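List: Driltemgate house-and-linens list
Subject: Re: gray towels and cloths, folding and storing

Replying to the message from this afternoon, with the parts I have an answer to quoted in place. I trimmed the rest.

> We took over the linen cupboard for the shared kitchen in July and it is a
> mess. Mostly gray towels, plus a pile of thinner gray cloths that somebody
> bought at a different time. They get washed together and come back in one
> bag. The towels never end up the same size when folded, so the stacks fall
> over and people pull from the middle.

Sort before you fold. I used to pick pieces out of the bag one at a time and fold whatever came up, and I had mixed stacks every time. Now the whole bag goes on a table and I make two heaps by feel, fuzzy ones in one and smooth ones in the other. Gray on gray is hard to tell apart by eye in our back room, and your hands are quicker anyway.

> Do you fold in thirds or in half? The Veler sheet that came with our
> shelves says thirds but ours come out too thick.

Depends on the shelf. The Veler shelves we have are the shallow ones, and thirds stick out over the front. I do half, half again, and then a third fold the other way if it's one of the big towels. The thin cloths only get the first two. Try it with one towel and set it on the shelf before you do the whole bag. If the door shuts on it, keep going.

More important than the number of folds is getting the piece flat first. A towel that has been balled up in a bag has the corners tucked under, and if you fold it like that you get a lump in the middle that never goes away. Find one corner, then follow the edge along to the next one. Pull the corners out away from each other and lay the thing down. Smooth it from the middle toward the edges with the side of your hand. Then do the first fold.

We do ours on a white table, and gray shows up well on it, so you can see right away if an edge is running crooked.
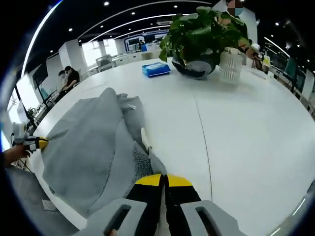
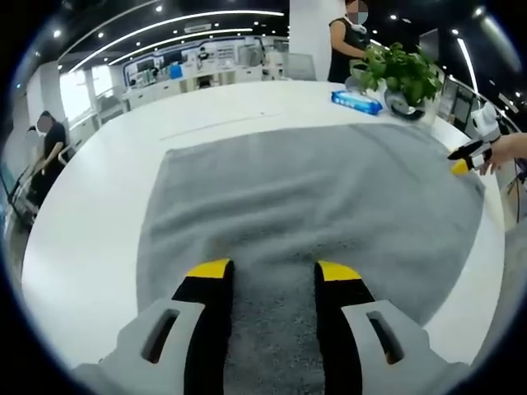 A round or curved table is fine for this, by the way. People on this list have said you need a square corner to line up against. I don't find that. Line the towel's own edges up with each other and ignore the table. The one thing to watch is that there is less room near the rim than you think, and a big towel will slide off if too much of it hangs over. Work toward the center.

> Which side do you put the tag on?

Inside. I turn the piece so the tag is at the corner that gets folded in first. It keeps the stack looking even and the tags don't catch when you pull one out. I know a few of you cut them off. I leave ours on, as the Mineritz ones have the wash temperature printed there and I can never remember it.

> How many do you keep out at once? We have 271 pieces on the inventory and
> the shelf holds maybe a third of that.

We have 311 on ours, towels and cloths together, and I keep 23 towels on the open shelf and the rest in bins with lids. When the shelf looks low I bring up another bin. Before that we had everything out, and the ones at the bottom never got used while the top ones wore thin. New ones from the bin go underneath, so the older stack gets used up first.

If your inventory number is from before July I would count again. Ours said 545 when I started and that was wrong by a lot. It included a box of table covers that had gone to the other building.

> Is it worth keeping the thin cloths at all?

I would. They are better for wiping tables and for drying glass, and they don't leave fuzz behind. The thick towels are for hands and for putting under the dish rack. We had a label on each shelf for a while and people ignored it. What worked was putting the thin cloths next to the sink and the towels on the other wall.

If there is a plant or anything else on the folding table, push it to the back before you start. I have swept a saucer of water into a finished stack and had to do the whole lot over.

Two other things you didn't ask about. Don't put them away if the hem is still damp. The middle of a thick towel feels dry well before the hem does, and a bin with a lid will smell by the end of the week. And the Cuervo bins crack at the handle if you fill them to the top with towels, so stop a couple of inches short. We have lost three that way.

I can measure our shelves if you want to compare them with yours. Send me the depth of yours and say whether the doors are hinged or sliding, because the sliding ones take off another half inch.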